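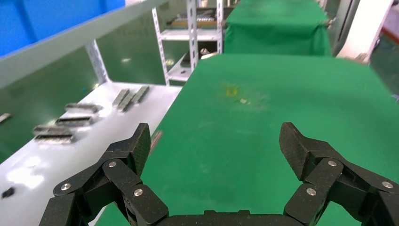
*Superficie verde de la mesa de trabajo, mes de julio.*

**Diario de la institución – julio, 18:40**

Concluye en el día de hoy la revisión del fondo cartográfico Jernia, depositado en esta casa por la sociedad Fankhauser. El inventario definitivo asciende a 759 hojas, cifra que se comunicará a la entidad depositante junto con el acta correspondiente.

Durante la mañana se cotejaron las signaturas de la serie Talcombe. Se advirtieron 3 hojas con numeración duplicada, procedente con toda probabilidad de un registro anterior. Se ha resuelto conservar ambas numeraciones y hacer constar la más antigua entre corchetes.

La humedad del depósito norte permanece dentro de los límites fijados. No obstante, se ha solicitado a la firma Flirnier un nuevo presupuesto para las carpetas de conservación, dado que el anterior contemplaba únicamente 300 unidades y omitía los formatos apaisados.
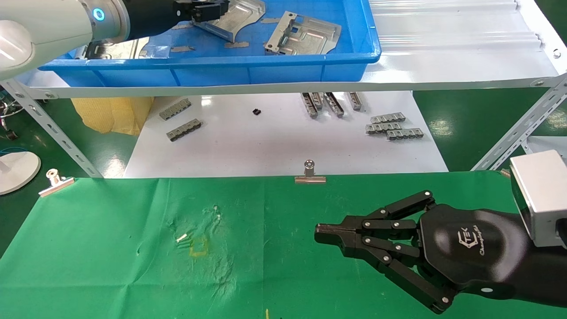 En cuanto a la consulta pública, la sala recibió por la tarde dos peticiones relativas a los planos de regadío. Una de ellas pudo atenderse de inmediato – la otra queda pendiente de autorización, por tratarse de hojas con pliegues abiertos que no admiten manipulación.

Se estima que la digitalización completa requerirá unas 2000 tomas, contando anversos, reversos y detalles de las cartelas. El calendario se fijará una vez recibida la respuesta de Fankhauser.

Queda para mañana la lectura de las notas marginales de la serie Talcombe y el traslado de las carpetas vacías al armario bajo.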